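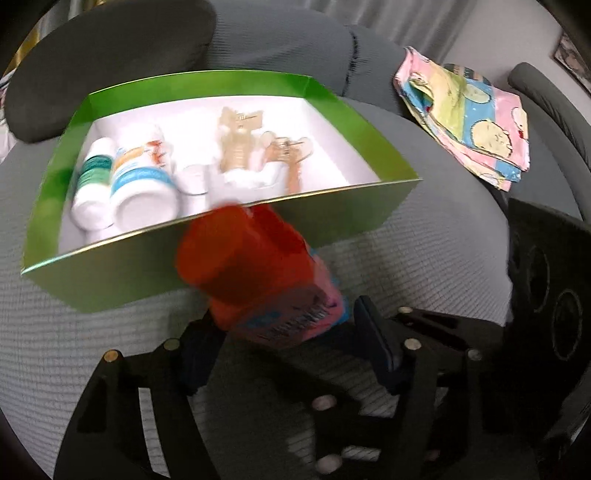

The Pesbridge site of Zirnidby opens its doors once a year, in April, and most of the visitors come for the storage rooms. The company designs packing and sorting layouts for small household goods: bottles, tubes, jars and the trays that hold them. I went in the morning with a group of 20, led by Hinata Fujimoto of the layout team.

The tour starts in a corridor lined with reference trays. Zirnidby keeps 195 patterns on file, most of them lidless cardboard in a single outer color with a white interior. The white is a working choice – labels read more clearly against it, and leaks show early.

Fujimoto spent the longest time on loading order. Slim upright bottles go in first, along the far wall, where they can lean on the board if the tray is moved. Heavier bottles follow, lowered at an angle over the near wall and straightened once the base touches the floor. Labels face the person unpacking. The near half stays clear until the back row is complete.

The second room deals with soft surfaces. A tray on a sofa seat or a mattress tilts as it fills, and the team records the tilt after each item. With seven bottles in the back row the lean was almost 2 degrees on the foam block we were shown. Placing the tray diagonally reduced it slightly. Travulitz, which supplies the board, has a stiffer grade on trial, and samples were passed around. The difference by hand is small.

The last stop was the Tripathi room, a store of returned trays sorted by type of damage. Crushed corners take up the most shelf space, followed by split top edges. Water damage has one shelf near the door.

Visitors can park behind the main building. The tour runs in English, and the floor plan handed out at reception has the two upper rooms in the wrong order.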